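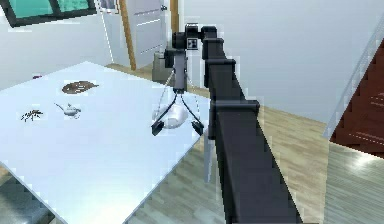 Box room, north facing, want to go properly dark and I can't get any sense out of the tester pots. Three blacks from Celunard on the wall by the window, same three on the wall opposite, and I'd swear it's six colours. Had the morning one picked, went back up after tea and it was navy. Look at the big lower section of the arm up top, it's all black but each face takes the light differently, so you get a few charcoals out of it. My walls do that only worse. Is there a black that stays put or do I give up and go grey?? Painting next week whatever happens, quote was 188 for labour and he won't move it.

rostam_t
Joined June 2000

No black stays put. Paint reflects what's in the room, you've got blue light off a north window so it'll go blue. Buy the warmest one they do (brown base, not red) and stop looking at it at night with the big light on.

Also do the tester on lining paper, two coats, and move it about. Patches straight on the wall are useless, old colour shows all round them and throws your eye off.

cundgate_bel

Don't agree about the brown base. Did exactly that in our back bedroom in Cundgate and it looks like gravy from October on. Had to live with it for a year. In a cold room go neutral and put warmer bulbs in, costs you next to nothing.

What sheen are you using? You haven't said and it matters more than the colour imo

Thảo Đinh

Sheen! Yes. If you've got eggshell testers that's half your trouble, shiny black picks up everything. Dead flat and the walls come much closer to each other. Downside it marks if you so much as brush past with a bag. My sister's hallway is flat black and you can see every coat sleeve.

Original poster

Ok so testers are eggshell, didn't even check, just grabbed them. Will get flat ones tomorow.

Other thing. Do I do the woodwork and the cupboards the same black? Partner wants everything in, ceiling as well. I'd rather leave the fitted stuff white, get a bit of light bouncing about, and the grooves on plain white doors show up nicely without shouting.

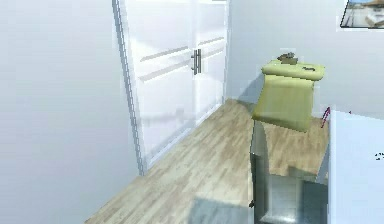 And the skirting I honestly don't mind either way, could go black so there's no line halfway down to the floor. Ceiling is where we've properly fallen out. It's low and I think black will feel like a lid.

rostam_t

Everything in one colour. White doors in a black room are all you'll ever see, they'll glow at you. And the ceiling goes the same, once the corner line's gone you stop noticing how low it is.

cundgate_bel

Rubbish, sorry. Works in a big room with tall windows. In a box room with a low ceiling you've made a cellar. White cupboards, black walls, ceiling an off-white with a spot of the wall colour stirred in. Keep the metal handles if they're decent, they look good against white.

rostam_t

Have you painted a ceiling black? I've done four

cundgate_bel

I've slept under one. Airbnb. Twice woke up not knowing where the ceiling was.

Yến B

Can I ask a boring one, what's on the walls now? If it's old magnolia silk you need to key it, 200 grit and a wipe down, or the flat will peel off in sheets. Ask me how I know. Then a grey undercoat. Not white, you'll be doing black coats till summer.

Original poster

Silk, yes, on two walls. Didn't know about the grey undercoat, decorator hasn't mentioned it either. Will ring him. How much is it?

Yến B

Paid 29 for the big tin, did the room with some over. Make sure sanding is in his quote, some of them skip it.

Thảo Đinh

Do the walls first and live with them a fortnight before you touch the doors or the ceiling. You can always go darker, coming back from black is misery

Original poster

Right that'll do for the argument at home as well. Walls only, flat, grey under. Will post the flat testers when they're dry, and Rostam you can have the ceiling row with my other half

rostam_t

Send them over, they're right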